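1/ Changed the desk lamp bulbs at the Tastham office in January 2020. The old ones were rated at 15,000 hours. Two went at 3,000.

2/ Heat is the usual cause. An LED driver in a closed shade runs hot, and the capacitor dries out first – the diodes are normally fine.
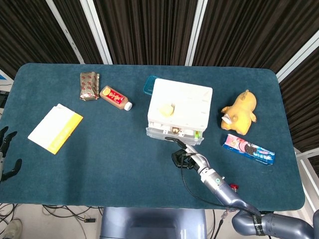 Drawer unit on the teal cloth.

3/ Replacements are Noltia, 40 degree beam, open shade. Case temperature after an hour: 55 °C. The old ones were too hot to hold.

4/ Will check the readings again in April. Ledesa make a cooler driver but it hums on our dimmer.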